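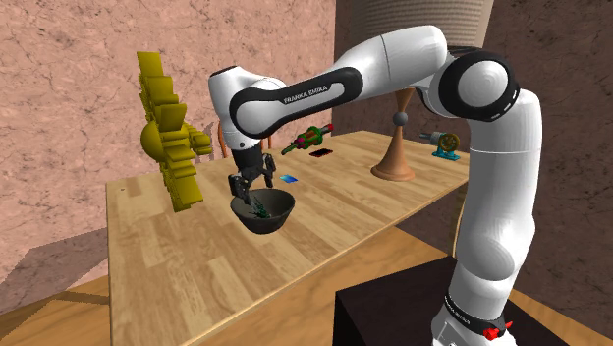
Mireille Delorme

Visitors to the Sterkard open day in Staltstead in December were shown the simulator first and the workshop second. Tanguy, who runs the manipulation group there, says the order was deliberate.

"Most of our hours are spent in simulation, so that is what people should see," he says. "The hardware comes in near the end."

The demonstration used a simulated Franka Emika arm at a wooden table, with its gripper lowered into a dark grey bowl and a small green object between the fingers. The rest of the tabletop holds parts and shapes of differing colour and outline, among them a tall yellow one with fins and a brown stand shaped like an hourglass. The scenes are generated by Mumier, the group's in-house software, which changes the objects, the surfaces and the lighting from one run to the next.

Tanguy is unsentimental about the wall textures, which drew several questions. "We do not need a convincing room. We need the vision model to stop relying on the room. If it has learned that the wall is always white, it will fail in the first building with a brick one."

Bowls are a particular interest. The sides restrict the angle of approach, and the rim hides part of the object from most camera positions. On a flat table the gripper can come down slightly off centre and still close on something. "In a bowl you touch the side first," he says, "and then the object has moved."

The group runs 400 scenes in a batch. In the batch shown to visitors, the arm completed 81 per cent of its grasps, and Tanguy spent longer on the failures than on the successes. Most were thin or branching shapes, where the planner chose a contact point that looked solid from above and was not. A run is stopped after 30 seconds whether or not the object has been lifted.

Asked how well the results carry over to a physical arm, he gives a guarded answer. Friction is the weak point – the simulator applies one value per object, and real parts vary across their surface. The group now repeats 5 per cent of each batch on hardware and adjusts the contact settings from the differences.

"It is slow work," he says. "You change one number, run the batch again and read the log."

The next version of Mumier will add soft objects. Tanguy would not give a date for it.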